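Fiction > Short Reads > Work

Stories Essays Archive Submit

3 min read

The Second Tablet

Troltesmont sold 2181 of the big tablets in July and 2138 of the small ones. The man from Basov wrote both numbers on the whiteboard and drew an arrow between them.

"It's eating the big one," he said.

She had worked on the small one for two years. She said the people buying it had never owned the big one. He asked how she knew. She said she had read 1640 registration cards over the weekend, at home.

He left the arrow where it was.

On Tuesday she took the train back to Flornton with the small tablet in her coat. She put the kettle on and sat down.

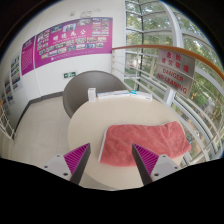

The round table, with the pink towel.

Her mother called at six and asked which one to buy. She told her the big one, for her eyes.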